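Yazzie Cell: setup and upkeep notes
By Desmond Escobedo, May
4 min read

# yazzie-cell

Everything you need to bring the Yazzie simulation cell up from a fresh checkout, keep it healthy, and fix it when the fingers start doing something odd. It's one arm, one wooden table and one two-finger gripper, and we have had a great time with it at the Kistville lab. If you're coming over from the old Trisoton setup, delete your cached scenes first!

## What's in the folder

- `cell/` holds the arm, the table and the wrist camera mount
- `gripper/` has the linkage model, pad shapes and joint limits
- `props/` has 32 tabletop objects, each with a mesh and a collision shape
- `checks/` is the startup routine, 14 short tests

## First start

1. Run `make cell` and let it finish. The first build is slow because it bakes every collision shape.
2. Open `cell/config.yaml` and set `gripper: linkage_v2`.
3. Run `make checks`. All 14 should come back green.
4. Jog the fingers fully open, then fully closed, and save the zero.

Please don't skip step 4, even if the checks pass. The checks look at each joint by itself and will happily pass a gripper that closes a little off center.

## Looking after the gripper

Most of our upkeep goes into the finger linkages. Each side has an outer link and an inner link, and the two sides have to mirror each other or the pads meet at a slant.

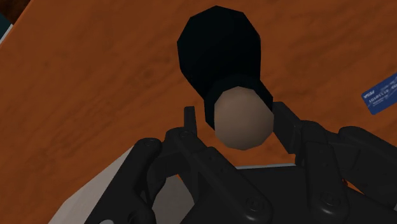
Pad alignment is the setting we touch most, and it's worth learning to judge it by eye from the wrist view. Load a bottle grasp, pause it and look down between the fingers. The cap makes a handy target: it's a plain taupe against a nearly black bottle, so you can see right away how close each pad sits to the narrow end. Step through the close a few ticks at a time and watch both sides. If one pad gets there well ahead of the other, redo the zero before you touch anything else. Rawiri Hinds wrote a lovely little overlay for this, which you turn on with `--show-pads`.

## Collision shapes

Bottles and caps use low-polygon meshes, with straight segments where a real one would be round. That keeps contact solving fast, but a pad can settle on a flat or on a corner and the grip angle will change a bit. Turning the prop 19 degrees with `--spin 19` and running the same grasp again is a quick way to tell a mesh quirk from a real alignment fault.

## Common repairs

**Fingers buzz when closed.** Raise `contact_damping` one notch and restart the cell.

**One finger lags.** Compare the left and right blocks in `gripper/joints.yaml`. A stray edit on one side is the usual culprit.

**Prop sinks into the table.** Rebuild its shape with `make prop NAME=...`.

**Checks hang at number 2.** The Drastenico bridge is still holding the port. Stop it and run again.

## Still to do

Softer pads are next, and I can't wait to try them. The jog tool also needs an undo.

Contact: Desmond Escobedo, Kistville lab | © Yazzie project | Back to top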